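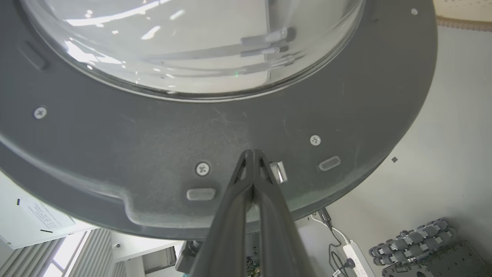 Washer door, inner ring and glass. Four Phillips screws, latch hook low on the ring.

March 10, 2026

Laundry corner, front loader. Door day. Finally.

Background for whoever reads this cold: the gray-door machine came over from the Cleltberg site in September with a note taped on it saying "drips at door, otherwise OK". We ran it like that through the fall with a towel under it. Towel is disgusting. The drip got worse last week, a proper puddle at the end of a cycle, ran as far as the leg of the bench. So today it gets looked at properly and not just mopped.

Job number 2528 if you need to book time to it.

Plan was
- clean the ring, all of it
- check screws
- check hook
- check gasket, clean or swap
- level the machine if there's any energy left

Got through most of that. Notes as I go, not tidy.

RING. Dark gray plastic, speckly, dusty. The dust is the dry lint-and-detergent kind, comes off with a damp rag but smears first. Used warm water and a drop of dish soap. Do not use the citrus stuff from the paint shelf, it went cloudy on the last plastic part I tried it on and I don't want to find out what it does to the door. Two passes with the rag, then an old toothbrush for the molded slots in the lower part. Those slots hold a surprising amount of crud. Toothbrush doesn't reach the back corners, wooden skewer does. Wrap the end in a bit of rag first or it leaves splinters in there (ask me how I know).

There's also a shallow notch up on the ring and a step in the outline on the same side. I spent too long wondering if the notch was damage. It's molded, edges are clean, no whitening of the plastic. Leave it alone. Writing it down so the next person doesn't waste ten minutes on it too.

GLASS. Domed, clear, no cracks I could find with a fingernail. Ran the nail all the way around on the wet side. Chalky film near the bottom of the dome, inside. White vinegar on a paper towel, laid flat on it and left while I had coffee, wiped right off. Outside just needed a wipe. Rim between glass and plastic is darker and tight all the way around, didn't try to lift it.

If the film comes back fast it's the water here, not the detergent. Same chalk in the kettle.

SCREWS. Four Phillips, silver, one of them smaller than the others. Went around with the hand driver, NOT the drill. Please nobody put the drill on these. They go into plastic and they will strip and then we own a door that doesn't close.

Started next to the hook. That one was loose, took over half a turn before it bit. The one on the other side of the hook took a hair. Left one fine. Small one fine. Backed the loose one all the way out to look at it, threads OK, bit of gray plastic dust in them, no rust. Blew out the hole, put it back by hand, snugged it. Snug meaning two fingers on the driver, not a fist.

Marked the heads with paint pen, one little line from head to plastic, so we can see later if they walk. Pen was nearly dead so the lines are ugly. Fine.

Was going to split the ring to look behind the glass. Didn't. No reason to with the rim tight, and I'd rather have the second pair of hands for that, the glass would drop out when the halves let go. Leave for another day or never.

HOOK. Shiny metal, small. Shiny worried me at first, thought it was worn, but the working edge still has its shape and there's no groove in it. Wiggled it with pliers (rag in the jaws). Before the screws were done there was play, could feel it click up and down. After, hardly any. So I think the hook was sitting low and the door was closing a bit skewed, bottom not pulled in all the way, and that is where the water was getting out. Theory. See test runs.

No grease on the hook. Somebody had greased it at some point, there was brown gunk in the catch on the body side. Grease plus lint makes felt. Dug it out with the skewer, wiped with alcohol, left dry.

HINGE. Lifted the open door by hand to feel for sag. Tiny bit of up and down, nothing I'd call bad. Hinge bolts were tight already. Note says Cleltberg had the hinge replaced but doesn't say when. Whatever.

GASKET. The gross part. Pulled back the fold at the bottom and it was full: gray sludge, hair, 2 pennies, a zip pull, one of the foam earplugs. Cleaned with rag and soapy water, then plain water, then dry rag. Black spotting along the bottom fold, most came off with the Netisine gel left on for an hour, some didn't. The leftover spots are stain as far as I can tell, surface is smooth there.

No tears. There IS a flattened bit at the bottom, length of a finger, where the lip doesn't spring back like the rest. Could be from the door pulling unevenly all these months. Might recover, might not. Bredia lists a gasket that's supposed to fit, didn't order it yet. Want to see if the drip is gone first. If it isn't, order it, don't wait for me.

Open the gloves box before you start on the gasket, not in the middle. I had to do the taps with my elbows.

TEST RUNS. All cold, short cycle, dry cardboard on the floor under the door so any drop shows.

Run 1, empty. Cardboard dry. Didn't believe it.
Run 2, empty again, watched the whole fill with a flashlight. Few beads on the inside of the lip, none outside.
Run 3, shop rags, half load. One drop on the cardboard at the spin. One! Size of a lentil.
Run 4, same rags, after wiping the lip and the glass edge again where there was a bit of lint. Dry.
Run 5, the moving blanket, heavy, wet it weighs a ton. Small damp patch on the cardboard, maybe the size of a coaster. Came during the spin again.

So way better, not perfect. Heavy loads still push something past the flat spot. Yesterday the same blanket left enough to need the mop.

Meant to do a run 6 with the blanket after leveling but ran out of afternoon.

LEVELING. Half done. Machine rocks corner to corner, front left foot is short. Foot is seized, I put penetrating oil on the thread and left it. Slipped a bit of scrap rubber mat under for now. It's a shim, it will crawl out, kick it back in when you walk by. Proper fix when the foot turns.

Vibration from the rocking is probably what walked the screw out in the first place. So the foot matters more than it looks.

ROOM. Moved the detergent shelf over a bit so the door can open all the way, it was stopping short and people were leaning on it to get stuff out. Leaning on the door = loose hinge, loose hook, see above. Shelf is not screwed down yet in the new place, don't load the top.

White wall by the machine could use a wipe. Textured bit with the patterned trim collects lint something awful, did a quick pass with the brush attachment, needs a proper one.

Also the floor drain is slow. Poured a bucket down to rinse after, it took its time. Not today's problem.

RULES FOR NOW (will print and tape to the lid)
Leave door open a hand's width when done. Not shut.
Wipe the bottom fold after the last load of the day. Rag is on the hook by the sink, the blue one, not the one for the bench.
No moving blankets until gasket is sorted. Take them to the Mabula place across the yard, they have the big machine and they said ok.
Empty pockets. Earplugs especialy.
Don't lean on the door.

TO DO
- seized foot, try it Thursday after the oil has had a chance
- run 6 with blanket once it's level
- look at paint marks on the screws in a couple weeks
- Bredia gasket, decide after run 6. Check the number on the old one against theirs first, last time we ordered on looks alone and it was for a different drum
- screw down shelf
- floor drain (someone not me)
- new paint pen
- throw out the towel. really

Tools back: hand driver in top drawer, flashlight needs charging, skewers I used them all up, sorry, more in the kitchen drawer. Toothbrush is now a gasket toothbrush, wrote GASKET on the handle. Do not clean anything nice with it.

Time on this: most of the day with the waiting. Actual hands-on much less. If I did it again I'd check the screws FIRST, before cleaning anything, run the blanket, and then know right away how much of the drip was screws and how much was gunk in the fold. As it is I did both before run 1 so can't say which helped. Bit dumb.

Cardboard from the runs is leaning behind the machine, I drew around the wet spots in pencil with the run number. Keep it till the gasket decision is made, then recycle.

Turned the water off at the wall when I left – it's the stiff valve, quarter turn, righty.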